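Participants wanted: hand and wrist comfort in everyday work

Bemell Occupational Health is looking for 154 adults to take part in a study of how people hold things at work and at home, and what that does to their hands and wrists over a season. Sessions run from October at our rooms in Jarwood. You do not need to have sore hands to join. People with no complaints at all are as useful to us as people who have had trouble for years.

The study follows on from a postal survey that brought in 3,695 replies. Of those, 1,062 people said they had changed how they do a regular task because of discomfort in the hand, thumb or wrist. Few had told their doctor or employer. We would like to meet some people in person and look at what those changes are.
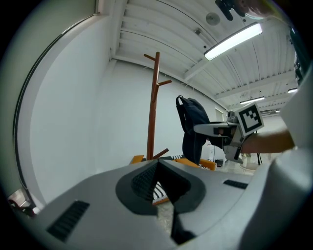 Photo: Jhair Quintero

Who can take part

You can take part if you are 18 or older, live within an hour's travel of Jarwood, and use your hands for a repeated task on most days. Paid work, unpaid work and hobbies all count. We have already heard from hairdressers, bakers, a piano tuner and several keen gardeners. We are short of left-handed people and people over 65, and would especially like to hear from both.

You cannot take part if you have had surgery on either hand in the past year, or if you are being treated for a fracture. If you are not sure, ask us before you apply.

What is involved

There are three visits. The first takes an hour and a half and includes a questionnaire, a grip strength test and a short talk about your usual day. The second and third take 45 minutes each and are spaced six weeks apart. Between visits you fill in a paper diary, one line a day. An online version is available if you prefer it.
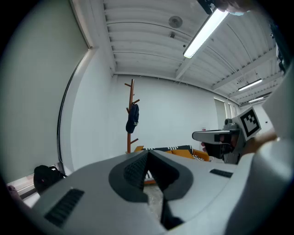
Part of the first visit is about the way you take hold of things. Most people have never thought about it, so we go slowly and start with objects you know from your own kitchen or shed. We look at the position of the wrist, where the thumb sits and whether the elbow is tucked in or held away. We will also ask whether you tend to hold a tool from behind, as the hand on the right is doing in the photo, or reach over it from the top. There is no correct answer, and you will not be asked to change your habits.

Payment and travel

You will receive $44 for each completed visit, paid by bank transfer. Bus and train fares are refunded if you keep your tickets. There is free two-hour parking behind the building on Velluter Street. The rooms are on the ground floor – there is one low step at the front and a level entrance at the side.

Wear a top with sleeves that roll up past the elbow. Please leave rings and watches at home if they come off easily.

Your information

Your results are stored under a number, separate from your name. You can leave the study at any time and will still be paid for the visits you have done.

How to apply

Phone the study desk between 9 am and 4 pm and ask for Nazma Wanigasekara, or pick up a form at the Vaněk Pharmacy counter in Jarwood. Leave a daytime number and we will call you back within a week. Evening visits are limited, so tell us when you apply if you need one.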